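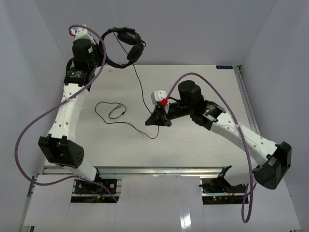 Page last modified: June 11, 2021

Cowie planner: two arms, one cord

durkia_dev
Both arms plan fine alone. With the headphones on the table, the planner treats the cord as a rigid obstacle and gives up after 15 seconds. Running Cowie with the Viva perception node.

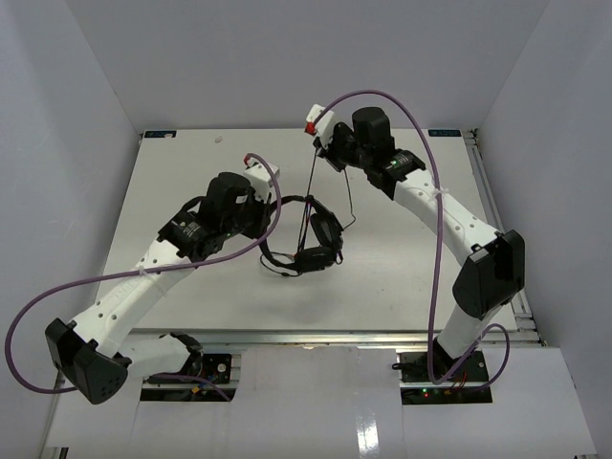
I tried dropping the cord from the collision map – plans come back in over 50 ms, but then nothing knows where the cord is.

Magnus Aitken
Leave it out. Track the two ends and replan at 4 Hz.

Ásdís Hjaltadóttir
I disagree. Ends only tell you so much once there's slack. Keep the whole cord as a soft cost and raise the weight near the fingers.
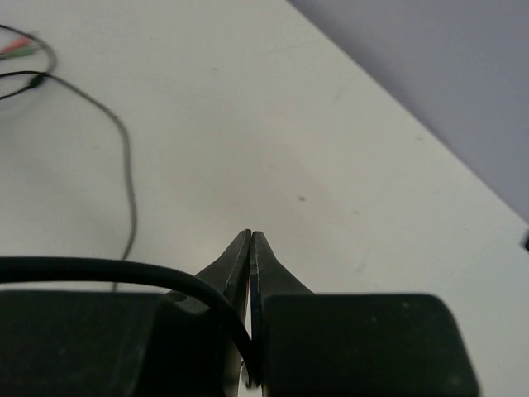 The wrist view helps with that, but mask the gripper's own cable first or the segmenter will merge the two. See ticket 114.

Magnus Aitken
Soft costs got slow for us in March. Devex build, same planner.

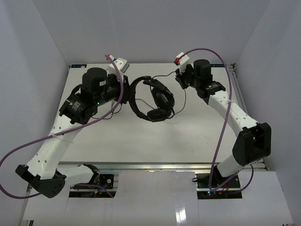
durkia_dev
Does the soft cost go in the global planner or the local one?

Ásdís Hjaltadóttir
The local one. Global only needs the headband and ear cups.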